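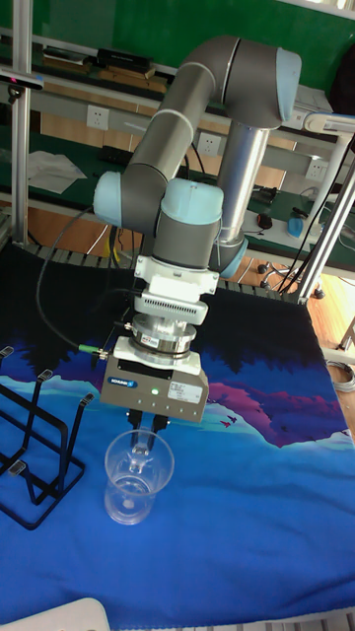 The test arm at Fudico's Ornimell site, its gripper over a clear plastic cup.

News Business Jobs Transit Schools Weather

Local > Business > Workplace

Fudico tries out robot arm for dish room work in Ornimell

Catering company Fudico is testing a robot arm that picks up cups, bowls and mugs, with plans to move it into the dish room at its Ornimell kitchen in March. The company told staff this week that no jobs will be cut as a result, but that shifts and duties in the dish room will change.

The kitchen employs 70 people and prepares meals for offices and schools in the Ornimell area. Dishes come back by truck in the afternoon, are washed on site, and have to be racked, checked and packed again before the first truck leaves the next morning. The racking is done by hand by a crew of 14, split between an afternoon and an evening shift.

Fudico says that part of the job is the hardest to staff. Workers stand in one place, reach across the counter and repeat the same few movements until the load is finished. Sore wrists and shoulders are the most common complaint the company hears from the crew, according to a notice posted in the break room.

The arm is being set up by Jullesetti, an automation contractor, in a bench area away from the kitchen. Inside the two companies the work is called the Puma project. The tests use a two-finger gripper and a wire rack on a table, and the pieces are clear ones, both cups and bowls. See-through dishes are difficult for camera systems, which can lose track of where a rim ends and the tabletop begins. Jullesetti said it chose to start there and leave the white plates and metal trays for later.

Sign up for the Morning Brief, our free local email. You can unsubscribe at any time.
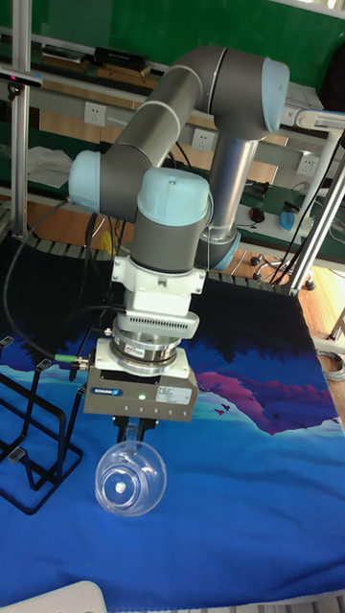

3 min read

Bowls are handled the same way as cups, by the rim. The contractor said the grip has to be firm enough to hold the piece and light enough not to chip it, and that the settings are different for glass and plastic. A bowl can also tilt once it is lifted, and the arm has to allow for that when it sets the piece down.

Fudico has given the contractor a target of 220 pieces an hour before it will approve the move. The company did not say how close the tests are to that number. An experienced worker is faster, a dish room lead said, but not for a whole shift.

Under the plan, the arm would take the evening racking, which now runs until 11 p.m. The evening shift would end at 8 p.m., and the workers on it would be offered earlier hours. Two people would stay on to load dishes, clear jams and pull out anything cracked or still dirty. Those two positions come with a higher hourly rate and training from Jullesetti, and they will be open to the current crew first.

Reaction in the dish room has been mixed. One worker with nine years at the kitchen said she would be glad to be home for dinner and would not miss the racking. Another said he took the evening shift on purpose, to be with his children during the day, and has not been told what happens if the new hours don't work for him. A third asked who gets blamed when the arm drops a tray of bowls.

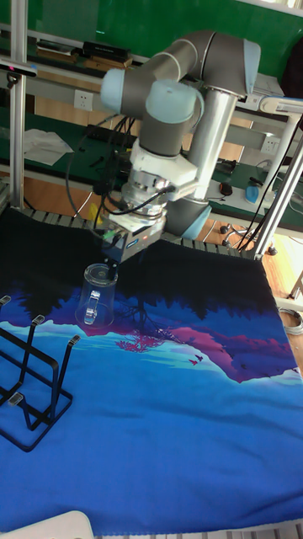
The company said it does not have an answer on the hours yet and will meet with each evening worker before the schedule is changed. On breakage, it said losses on the arm's shift will be logged separately and will not count against anyone on the crew.

Mugs are a question of their own. A handle has to end up on the correct side or the next mug won't fit beside it, and the crew does this without looking. Workers were asked last month to show the contractor how they load a rack, including the order they use and which pieces they set aside. Several said it was the first time anyone had asked them. They also pointed out that the racks at the kitchen are older than the one used for testing and that some are bent, so Fudico has agreed to replace the worst of them before the arm is moved.

Inspection will stay with people for now. The arm is not expected to judge whether a cup is clean, and the company said it has no plans to add that.

If the target is met, the arm will work beside the crew on the afternoon shift for eight weeks before it takes over any evening work. Fudico runs a second, smaller kitchen outside Ornimell and said no decision has been made about using the system there.

We use cookies to remember your settings and count visits to our pages. Accept Manage choices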